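Home | Stories | How Stuff Gets Fixed | Puzzles | Ask Us

The robot that sets the table (and who looks after it)

By Wilmer Nina

Quick one this month. Lots to get through!

You know how you get two hands? So does the table robot at the Semeniuk workshop in Trernton. Two arms, side by side, bolted down at the front of a white table. Its job – practice setting the table. Plates, forks, knives, cloth. Over and over. By November it had done 1,653 tries. Not all good ones.

But a robot like this can't just be switched on and left. Somebody has to get it ready every morning. Takes 36 minutes if nothing is wrong. Something is usually a bit wrong.

First, the bolts. Each arm stands on a flat black plate, and the plate has to be tight. Really tight. If it wobbles even a tiny bit down at the bottom, the gripper way out at the other end wobbles a LOT. Try it with a long ruler. Hold one end, wiggle your hand a little, watch the far end go.

Next, the cables. A robot's cable is how power and messages get to the far end of the arm. It needs to be loose enough to bend when the elbow bends. Too short and it pulls. Too long and it catches on stuff – a fork, say. So the person doing the check moves each arm slowly all the way out and all the way back and just watches the cable. Boring! But important.

Then the grippers. Those are the pinchy bits, like a finger and thumb. They get wiped with a dry rag becuase dust makes them slippery.

Last of all a test. The cloth test is the hard one.
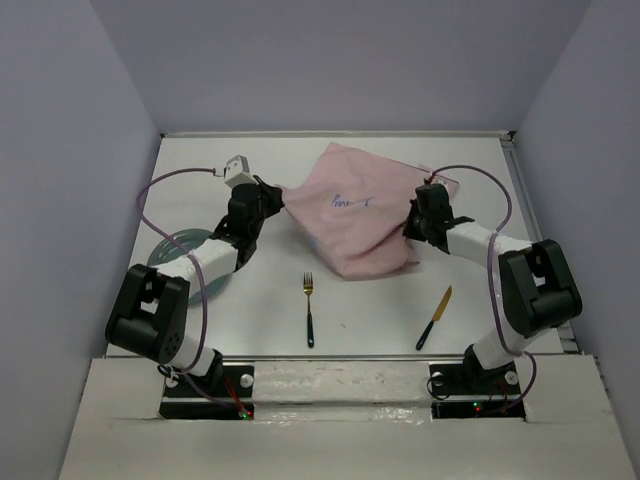
Mamia Science Pages for Kids, Issue 671, p. 2

Pink cloth up between the two arms, fork and knife waiting on the table. Look for the purple cables, one for each arm, and see how they curve out wide. Plenty of room to bend. And down by the bases, little green and red lights.

Why is cloth so hard? A plate stays plate shaped. A cloth doesn't. It flops, it folds, it bunches up, and every time you grab it it's a different shape. One arm has to wait for the other too. If they both tug at once, trouble.

When the test goes badly the crew doesn't start by blaming the computer. They go back down the list. Bolts. Cables. Grippers. One time a gripper kept dropping its corner and it was a screw, a teeny one, half a turn loose. Took all morning to find.

Try it at home: put on thick mittens, pinch a dish towel with one finger and thumb on each hand, and lay it flat on the table with out letting go. Harder than it sounds. Now do it with your eyes shut.

Next month, the Netus potato sorter, and why it needs a bath.

Comments (3)

netty_b: my brother did the mitten one in 1 go but i think he cheated

Grade 3 Room 2: We liked the ruler. Do the arms get tired?

Wilmer: No, but the motors get warm, so they get a rest at lunch!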